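Search this site Go

Rice cell upkeep: progress report for the Saltis fund
Last updated Sat 1 April

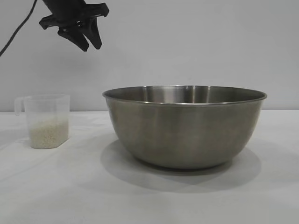 Keegan Harawira

Hi Imelda, so the pouring cell is back on its feet and I'm a lot happier than when I last wrote! The big job was the fingers. The old pair had worn on the inside faces, and Ha-rang and I swapped them for the angled black ones, then re-taught the open position (twice, my fault, I'd left the old offset in the controller). I also rerouted the cable behind the gripper so it hangs with a bit of slack. It used to snag on the wrist at full reach and drop us into a fault.

We're testing with the plastic measuring cup and dry rice, a bit under half full, with the big steel bowl to pour into. The cup's handle faces away from the bowl now and the fingers come in from above. Drarnedar sent the new mounting screws late, which cost us 2 days, and I've asked them for a spare set.

Since the swap we've logged 1279 cycles. Jerome checks finger alignment every 60 cycles and wipes down the table while he's at it (rice dust gets everywhere, even with a clean pour). That check takes him 15 minutes and I'd like to get it shorter.

Still open: the wrist bearing has a faint click I don't love, and the bowl needs some kind of locating ring on the table. Marites is drawing one up. I'd like to order the bearing before June if you're okay with that coming out of the spares line.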